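Driver License Issuing Office – Pre-Opening Inspection Checklist, with Comments
Junow Office, front counter, waiting area and card production room

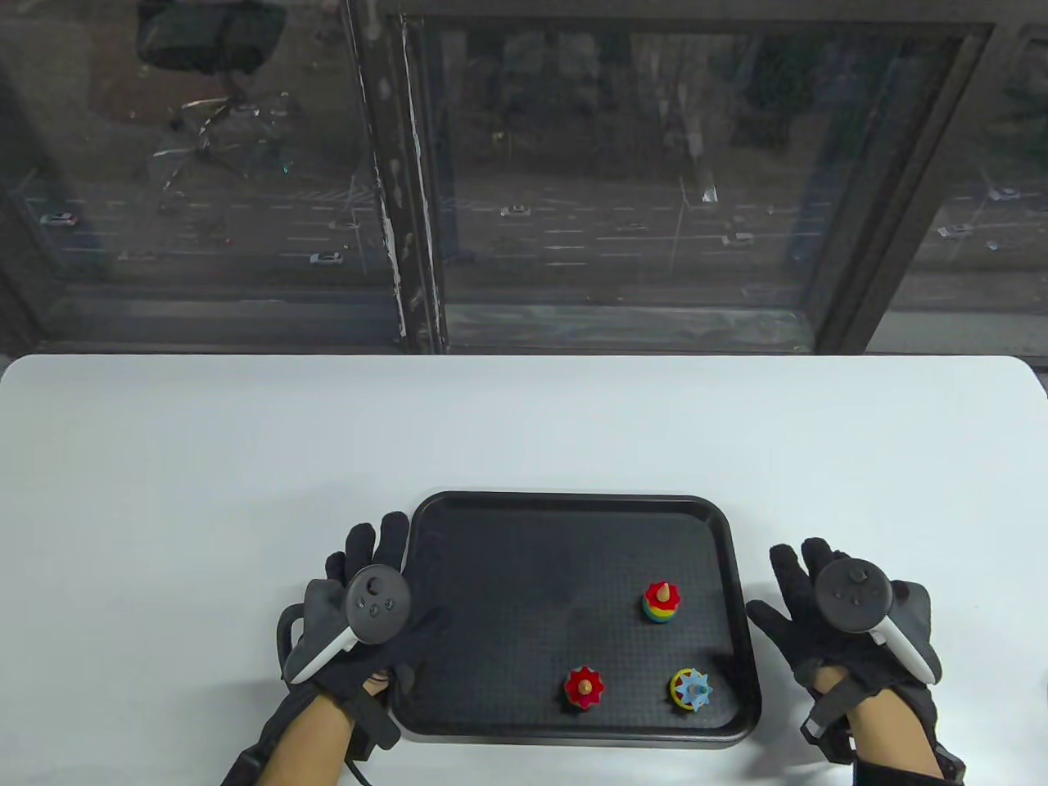 The Plastberg office asked that the inspection be done with the equipment switched on and the doors still locked, as a walk-through on the evening before had missed two faults that showed up only under load. The request has been adopted for all offices in the second group. Inspection begins at 6:30 a.m. and is to be finished before the first customer is admitted.

Mark each item Pass, Fail or Not Applicable. A comment is required for every Fail. Items marked with an asterisk must pass before the office may issue any card or temporary document.

Section A. Entrance and waiting area

A1. Main door opens fully, closes without help and does not catch on the mat. Pass.

A2. Accessible route from the parking lot to the counter is clear for its full width. Pass.
Comment: A brochure rack stood in the route at the time of the first visit. It has been moved to the wall beside the restrooms and should stay there.

A3.* Exit signs lit; emergency lights come on when the test button is held. Fail.
Comment: The light over the side exit went out before the end of the test. Battery to be replaced. The side exit may not be used for customers until the item is retested.

A4. Queue ticket machine prints legibly and the numbers match the display. Pass.

A5. Document list posted at eye level, current version, in all required languages. Fail.
Comment: The posted list was last year's. It did not mention that a customer whose name has changed must bring proof of each change. Customers turned away for this reason lose a morning and are, understandably, displeased. Replace before opening.

A6. Seating fixed or stable, no torn covers or exposed edges. Pass.

Section B. Service counter

B1.* Each workstation locks itself when left unattended. Pass.
Comment: Tested at all 3 stations.

B2.* Customer documents cannot be seen or reached from the neighboring station. Fail.
Comment: The divider between stations 2 and 3 is too short. A person of ordinary height can read the paperwork on the other side. A taller panel is on order from Prosatness. Station 3 is to remain closed in the meantime.

B3. Document scanner glass clean; test page scans without lines or shadows. Pass.

B4. Signature pad responds across its whole surface. Pass.
Comment: The pad at station 1 is slow in the lower left corner but within limits. Check again in November.

B5. Panic button reaches the monitoring desk and the desk calls back. Pass.

B6. Counter edge, shelf and footrest free of sharp corners and loose screws. Pass.

B7. Power and data cables secured and out of the way of feet. Fail.
Comment: Loose cable under station 2. Tied up during the inspection. Recorded as a Fail because it was found that way.

Section C. Photo station

C1.* Backdrop clean, flat and evenly lit. Pass.

C2.* Test photo accepted by the image check on the first attempt. Pass.

C3. Floor mark in place and visible to the customer. Fail.
Comment: The tape has worn away at one end. Use the approved floor decal, not more tape.

C4. Height adjustment works from a seated position to the tallest setting. Pass.
Comment: The mechanism is noisy near the top. Staff should warn customers before raising it.

C5. Lamp housing cool enough to touch after thirty minutes. Pass.

Section D. Card stock and records

D1.* Blank card stock kept in a locked cabinet, key signed out by name. Pass.

D2.* Count of blank stock agrees with the log. Pass.
Comment: Delivery of 2,000 blanks received and entered. The opened carton held 400, in agreement with the log.

D3.* Spoiled cards punched, recorded and stored apart from good stock. Fail.
Comment: Spoiled cards had been punched and recorded but were in the same cabinet as the blanks, on the shelf beneath. A separate locked box is required. The Trevor office has a spare and has agreed to send it.

D4. Temporary document paper loaded and spare pack on hand. Pass.

D5. Shredder bin below the fill line. Pass.

D6. Card printer vent clear on all sides. Pass.
Comment: Supplies had been stacked close to the vent on the earlier visit. The space is now clear – please keep it so.

Section E. Systems and backup

E1.* Connection to the central record system holds for a full test session. Pass.

E2.* Backup power carries the counter long enough to finish open transactions. Pass.

E3. Written outage procedure at every workstation. Fail.
Comment: Present at stations 1 and 2 only. The copy at station 1 lists an old telephone number for the help desk.

E4. Staff able to state where the outage procedure is kept. Pass.

Section F. Fire safety and first aid

F1.* Extinguishers charged, tagged and mounted. Pass.

F2. First aid kit complete against the list inside the lid. Fail.
Comment: Gloves and burn dressings missing.

F3. Posted occupancy of 64 displayed near the main door. Pass.

F4. Evacuation plan shows the present layout of the office. Fail.
Comment: The plan shows the photo station against the north wall, where it stood before the remodel.

Result: Conditional. Items A3, B2 and D3 must be corrected and reinspected before cards are issued. Other failed items are to be corrected within ten working days, except A5, which is due before opening.

The signed copy stays in the office binder. A second copy goes to the regional office with receipts for any parts purchased.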